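4.2 Claims Made for the Kesteck Two-Arm Kit

The kit we bought from Kesteck is sold as a complete bench: two arms with parallel-jaw grippers, a mounting frame, and a license for the Cusia skill library. The sales sheet says a new user can have both arms doing "everyday kitchen work" within 60 minutes of opening the last box. We take this claim first, as it is the one most likely to persuade a small lab to spend the money.

It did not hold for us. Mounting and wiring went quickly, but the Cusia installer refused our first network setup, and the calibration routine had to be repeated before the two arms agreed on where the middle of the table was. The manual treats calibration as a single step. It should be a chapter. Cilside, which handles support for the kit, answered our request politely and sent us a link to the same manual.

The second claim concerns the library itself. Cusia lists 1788 skills. We have no reason to doubt the number, but we do doubt the unit. Picking up a cup with the left gripper and picking up the same cup with the right gripper are two entries. So are picking it up by the rim and picking it up by the side. A buyer who reads the number as a measure of how many different jobs the arms can do will be disappointed. When we merged entries that differed only in arm or grip, the list became much shorter, and most of what remained was moving light objects from one place to another.

The third claim is that the arms "work together." We tested this with the vendor's own tabletop drink routine, which uses paper cups, a tray, a cutting board with a knife and dried lemon slices, and an electric pot. Each arm has a cup to handle, and the tray lies between them. Figure 4 shows the routine in progress, with a cup in each gripper and nothing yet on the tray. Both arms are certainly busy. Whether this counts as cooperation is less clear to us. In the Cusia script, each arm follows its own path, and the only link between the two is a rule that one must wait if the other enters its zone. Two single-arm kits and a timer could meet the same description. Nothing in the script we were given asks the arms to hold one object between them or to pass it across.

We ran the routine 30 times with the default settings and a further 10 times with the pot moved closer to the right-hand edge. We do not report a single success rate, as the vendor does, because the software marks a run as finished when the last motion ends. It does not check where the cups are. An evaluation that relies on that flag will flatter the product. 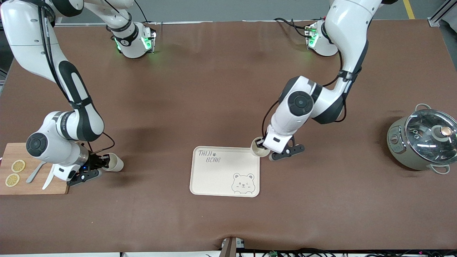

A fairer test would score the position of every object at the end of a run and leave the script out of it. We apply that rule in Section 4.3, where the Kesteck kit is compared with the older Hoekstra bench on the same set of tasks.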